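The case for metered parking at Nulthorpe

Nulthorpe council charges a flat daily rate for its 80 station spaces. A driver who stays an hour pays the same as one who stays until evening, so short visits go to the side streets.

Clorkemwood moved to hourly charging in November. Mirko Cirillo's survey there found 32 spaces free at midday, against 6 under the flat rate.
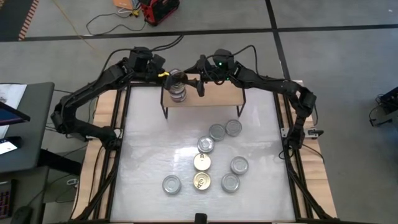 What the tariff should look like

The first hour should be cheap and the later ones progressively dearer. Season tickets can stay, priced at the full hourly cost. The existing machines can be reset without new signs at every bay.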